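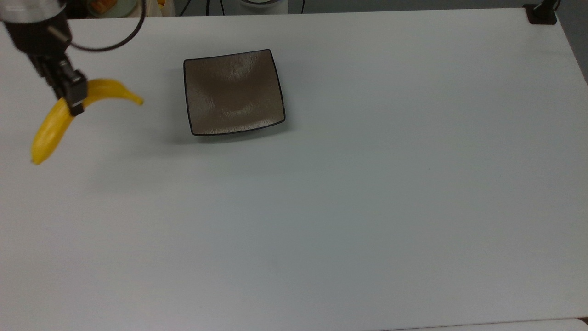
*A banana no ar, com o prato logo ao lado.*

# Quem somos

Oi! Eu sou a Fatemeh Kermani e cuido da parte de planejamento de movimento aqui na Grulmont. Pediram que eu escrevesse esta página porque falo demais (palavras do Mojtaba, não minhas), então puxa uma cadeira.

A gente faz software para braços robóticos. Só software! Não fabricamos braço, garra nem mesa, e quem chega perguntando preço de hardware sai com uma lista de contatos e um café. O que sai daqui é o código que recebe um pedido do tipo "põe a banana no prato", procura a banana, procura o prato, escolhe onde pegar e calcula um caminho que não passe por dentro da mesa.

Temos dois produtos. O Jumero é o planejador, meu xodó, que começou como um script de 163 linhas e hoje me dá trabalho o dia inteiro. O Rerileck é a parte de percepção, território do Mojtaba Amini: ele recebe as imagens e devolve a posição e a orientação de cada objeto. Os dois conversam por uma interface que já reescrevemos mais vezes do que eu gostaria de contar numa página pública.

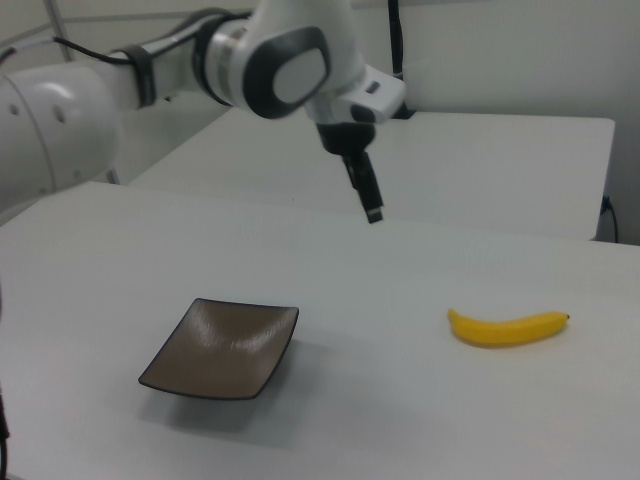
Eu gosto muito das tarefas pequenas, com dois objetos e bastante espaço livre. Parece fácil, né? Só que uma banana é curva, e a pose de pegada que serve para uma ponta pode ser péssima para a outra. O prato também tem suas manhas: é raso, tem brilho, e reflexo é o tipo de coisa que deixa o Rerileck confuso. Nossa bateria de testes tem 500 cenários simulados, e 78 deles existem só por causa de superfícies brilhantes. Uma mudança no planejador só entra na versão principal depois de passar por todos e rodar também no braço.

O nosso escritório fica no segundo andar do prédio Najafi, com uma janela boa e um elevador de humor variável. Somos uma equipe pequena, todo mundo mexe em código e todo mundo atende cliente. Se você escrever para o suporte, pode muito bem cair comigo!

Em fevereiro abrimos vagas de estágio em controle e em ferramentas internas (visualização, logs, reprodução de trajetórias). Não precisa ter trabalhado com robô antes. Manda um código seu, qualquer um, e conta o que você mudaria nele.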